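Prillthorpe convention centre proposal moves to public comment

The Prillthorpe Regional Development Office has released the draft business case for a convention and exhibition centre on the former Tamura rail lands. The draft is open for public comment until the end of July.

The proposal calls for a main hall, 30 meeting rooms and a public forecourt facing Flulier Street. Under the preferred option, the region would retain ownership of the land and lease the building to an operator selected by open tender. Skostberg, the consulting firm engaged to prepare the draft, examined two other sites and found that neither had adequate road access for large exhibitors.

Construction is expected to support 200 jobs. Once the centre is open, the operator would be required to employ 60 permanent staff, with priority given to residents of the region. 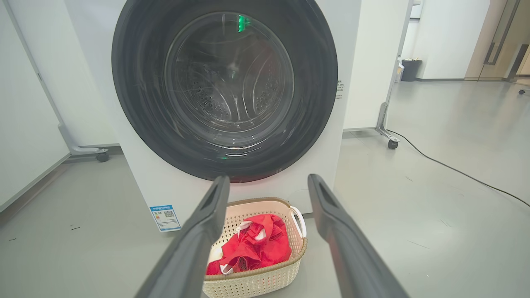
Will property taxes rise to pay for the centre?

The draft business case does not rely on any increase in property taxes. The region's share would be drawn from the existing capital reserve and from a levy on hotel stays -- a measure that still requires the approval of council.

Benjamín Daza, Director of Economic Development, said the office would publish all submissions together with its responses. "Local businesses have asked for a clear account of the costs as well as the benefits, and we intend to provide one," he said.

Printed copies of the draft may be consulted at the main library and at the regional office during business hours. Written submissions should be marked "Convention Centre" and may be left at the front counter of either building. Groups wishing to address council in person must register by 4 p.m. on the day before the meeting.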